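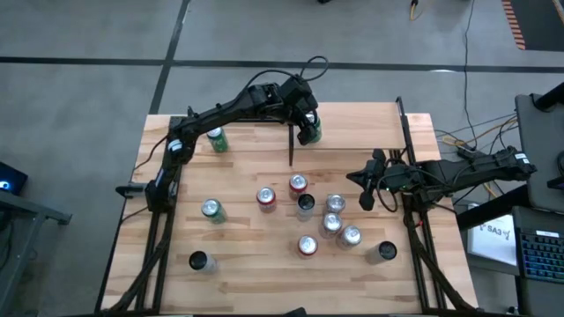
Last changed: April, by the Flukero maintainers

We use cookies to remember that you closed this notice. Accept / Manage

Flukero: a fishing log for Chornovol

Flukero is a table of 3000 casts made in the fishing minigame of Chornovol, the game about inheriting a lighthouse and then ignoring it. Each row is one cast. Each row also stands for a small piece of somebody's evening, so please be polite to the file.

It exists to settle the forum argument over whether rain improves your odds of a rare fish. The argument is still going, now with a spreadsheet.

What you get

casts.csv is the whole log, one row per cast, header on the first line.
species.csv lists the 71 species that appear in the log, with their in-game names and our short codes.
regions.csv covers the 6 fishing regions, including the Upper Weir, which most players find by falling into it.
notes.txt holds free-text remarks from loggers. Some are useful. Several are about eels.

Columns in casts.csv

cast_id: a number. It means nothing and has gaps where we removed duplicates.
region: matches regions.csv.
game_hour: the in-game hour when the line hit the water, 0 to 23. The game clock shows midnight as 24 on one screen and 0 on another. We picked 0.
weather: clear, rain, fog or storm. Snow is folded into fog, a decision made early and regretted often. The game's own save file does the same thing, so at least we're wrong in company.
bait: short code, or "none" for the optimists.
rod_level: what the character was holding, upgrades included.
result: a species code, "junk" or "lost".
junk_type: filled in only when result is "junk". Boots lead comfortably.
method: "hand" if the logger typed it in, "save" if Kastero pulled it out of a save file.

How it was collected

Hand-logged casts came first. Loggers played as they normally would and wrote down every cast, including the embarrassing ones. Then we found that people get tired of typing "boot" and begin leaving boots out, so the hand-logged rows probably undercount junk. If you care about junk rates, filter to method = save. If you don't care about junk rates, you may be happier than we are.

Save-file casts come from Kastero, our parser, which lives in its own repository. It reads the catch history the game keeps for its end-of-season letter from the harbormaster. The history is wiped when the season turns, so a save has to be copied before your character goes to bed on the last night. Kastero can't recover a wiped history. It will print a sympathetic message.

Loading it

Any spreadsheet program will open the CSV files. They're UTF-8 with commas, and text fields are quoted. If your program turns the species code "MAR-2" into a date, import that column as text. It's a perfectly good perch and shouldn't have to live as a calendar entry.

To join catches to species names, match result against the code column in species.csv. Drop junk and lost rows first or you'll get blanks.
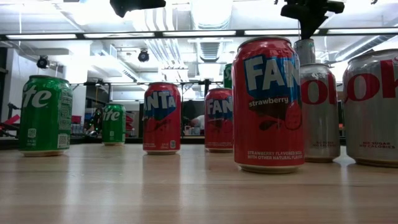 Known problems

Storm casts are thin. The game throws you off the pier during storms unless you own the oilskin coat, and few loggers had bought it. Please don't build a theory on the storm rows, however pretty the chart looks.

Everybody fishes in the evening. The tavern music starts then and carries over to the harbor, and we suspect that explains more of the data than any fish behavior does. Morning hours in the two marsh regions are close to bare.

Rod level and region are tangled together. Players with a starter rod stay near the harbor, players with a good rod leave it, and a naive average will tell you the harbor fish are bad at fighting. They may be. You can't show it from this.

The Cedura expansion changed the catch tables. All casts here are from the base game with Cedura switched off. A few loggers had it switched on and insisted they hadn't, which we worked out when their saves contained a fish that ships only with Cedura. Those saves were dropped whole. If you play with the expansion, treat every rate in this log as a rumor from the old country.

So, about the rain

We get asked, so: filter to save rows, pick one region, pick one rod level, and compare rain with clear. You'll find a gap in some regions and no gap in others, and the row counts will be too small for anyone to get smug. Do tell the forum gently.

Adding your own casts

Run Kastero on your save and open a pull request with the output file unchanged. Hand logs are no longer accepted (see boots, above). Send the whole season or none of it. We've had submissions made up entirely of legendary sturgeon, and we wish those players every happiness.

Don't rename columns. Don't sort the file by how impressive the fish is.

Terms of use

Use the data for anything you like, with a link back to this page. Species names and descriptions belong to the makers of Chornovol, so species.csv has the names only and none of the flavor text, including the very long paragraph about the pike.

Version 2 fixed the swapped codes for bream and glass bream. If you have charts made from the first release showing a sudden wave of glass bream in the harbor, please take them down.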